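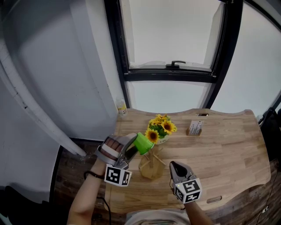

Marker tracking drops out on one side of a two-gripper station

Posted 2025-06-17 by flindus_bench

I look after a Flindus station with two hand-held grippers, one per arm, each with a printed marker cube. The operator sits at a wooden table and hangs a green cup on a mug tree. A head camera reads both cubes and each gripper has its own wide-angle camera.

The left cube loses its pose when the cup gets close to the peg. The right cube holds. In a run of 200 placements I had 154 with an unbroken left track. The rest had a gap, nearly always in the last part of the approach.

Done so far:
- swapped the left and right cubes; the fault stayed on the left arm
- reprinted both sets of faces on matte stock
- redid the head camera intrinsics with the Finimell board
- checked the cube screws, all tight

The table is against a large window and the operator faces it. There is no blind. Exposure is on auto in Firkon. Where do I look next?

akl_rigs

Swapping the cubes was the right first test. It rules out the print and the cube body and leaves lighting, viewing angle or the mount on that arm.

Start with exposure. With the window behind the table, auto exposure meters on the panes and changes each time the operator's head tips up or down. When it shifts, the white border around the squares either bleeds into the black or goes gray, and the detector rejects the face.

1. In Firkon, set the head camera exposure to manual. Do it with the operator seated and looking at the mug tree.
2. Lower it until the white of both cubes is below clipping. Ignore the window.
3. Lock gain and white balance at the same time.
4. Repeat for the gripper cameras.
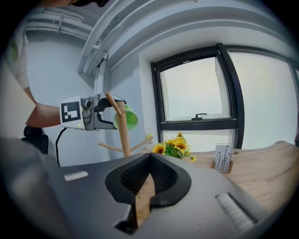
Then check the angle. A cube face seen nearly edge-on gives a poor pose even if the ID still decodes. To reach the peg the wrist rolls, and for part of that motion the head camera may have only one usable face. Log the number of faces per sample next to the pose error. If the gaps line up with single-face samples, rotate the left cube 15 degrees on its bracket toward the operator and redo the cube-to-gripper calibration. Do not reuse the old offset after turning the cube.

Last, look at the cable. If it pulls on the wrist near the end of the reach, the operator compensates with extra roll. Leave a service loop and tie it back at the forearm.

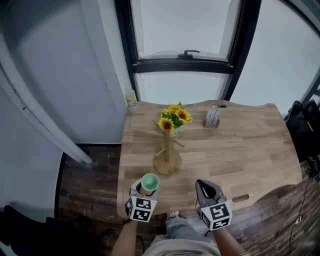 Cup in the left gripper, right gripper open. The window is behind the mug tree.

tabletop_cal

Just turn the table so the window is to the side. Fixed it on ours.

flindus_bench

Turning the table is out, the floor positions are fixed. Locked exposure and gain as described and ran another 200. Most of the gaps are gone. The ones left are all single-face samples, so the bracket is next. Does the Akl bracket take the same screws as the old one?

akl_rigs

Same thread, shorter screws. The old ones bottom out before the cube seats.

Contact | Copyright Firkon Users Help | Back to top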